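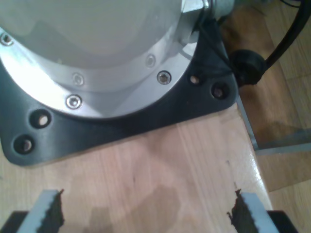

Does anybody know if the Lemier wooden coaster opens with the rest of the park in May? The week after. Park opens first, coaster gets the extra days for track work, and the season pass people ride before everyone else.

That's from the pass holder email, so go by that and not the map on the website, which still has last year's layout.

On the other thing, quoting so we don't lose it:

> Has anyone seen real numbers for the new dark ride at Kedar?
> I keep reading it's the longest one they've built, but the
> press kit only gives the building size. Also is it a trackless
> system or a regular bus bar? The queue looked short to me
> when we did the hard hat walk.

Length is 1,875 feet per the handout from the walk. Trackless, 14 vehicles, Ovon did the ride system. Show scenes are by Huamán, same shop that did the river boats over there. I have the handout somewere, will scan it.

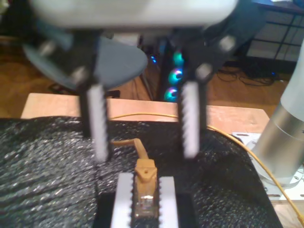
Queue is short, yes — the indoor part anyway. Nearly 100 people inside and then you're out on the plaza with no shade. They say there's an overflow room coming. I'll beleive it when I'm standing in it.

Height limit is 32 inches with an adult. Lower than I expected, good news for those of you bringing little ones.

Trip stuff, quick. Meet at the main gate 9:30 am, left side by the lockers. Parking is extra this year, carpool if you can. Lunch is on your own. If you want the group ticket price reply to me and NOT the whole list, last time I missed two of you.

More when I get the ride time sheet back from the park.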